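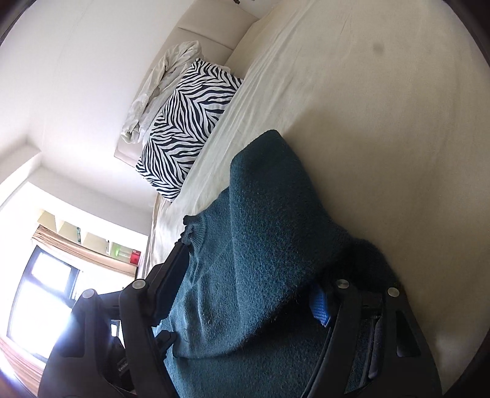

Knitwear should be left out of the folding sheet until the shirts are settled, the Grovmont house wrote in its June comments, and the other two houses were split on it. We have kept knitwear in. Sweaters are what residents ask about most, and they are the items that come back from the drawer out of shape.

This report covers the second quarter of the Dullham clothing care project, paid for under the Braris household skills grant. It follows the headings in the grant letter.

Work done this quarter

The folding sheet for sweaters is in its second draft. The first draft had the sleeves crossed over the front, and that made a lump in the middle that showed through when the sweaters were stacked. The second draft lays the sweater face down, brings each side in toward the center with the sleeve laid straight down along it, and folds up from the hem in 3 parts. Felted and fuzzy knits do better with one fold fewer. They are thick, and the last fold tends to spring open.

We also changed where the folding is done. The tables in the laundry room at Baumgart are too narrow for adult sizes, so residents now fold on the bed in their own rooms, over a plain fitted sheet. Dark knits show up well against a light sheet and it is easier to find the hem and the cuffs. The drawback is that lint gets onto dark yarn. A lint roller has been added to each room kit.

We printed 100 copies of the second draft and have handed out 70. The rest are held back for Grovmont, where the rooms are being painted.

Spending

Spending for the quarter was $2,106, all of it from the materials line. This paid for printing, drawer dividers, lint rollers and mesh bags for washing wool. The dividers cost more than planned and we would like to move money from the travel line to cover the next order. A request will be sent separately.

Problems

Sweaters with a trim in a different material are still hard to fold to the sheet. The knit gives and the trim doesn't, so the two sides end up different lengths. For now the advice is to start from the trim, get that flat, and let the knit follow. Ribbed parts should be smoothed with the flat of the hand and not pulled. Lifting a sweater by one gathered handful in the middle is quick for moving it across the bed, but it has to be laid out again from the start afterward.
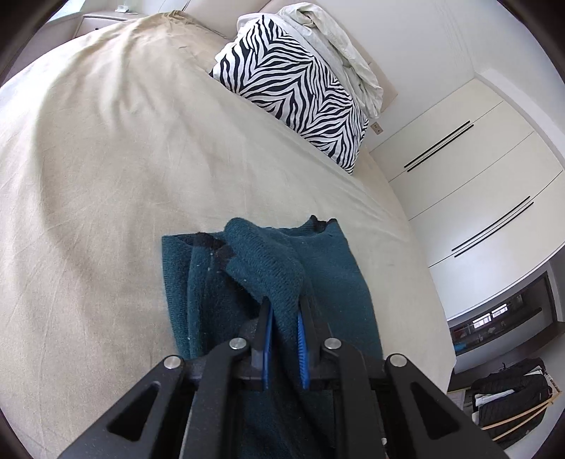 Plans for next quarter

Finish the sweater sheet and start on cardigans. Deliver the remaining copies to Grovmont once the painting is done. Replace the drawer dividers at Baumgart that were cut too short. Go back to all the houses and look at the drawers, with the residents' agreement, to see which folds are still in use.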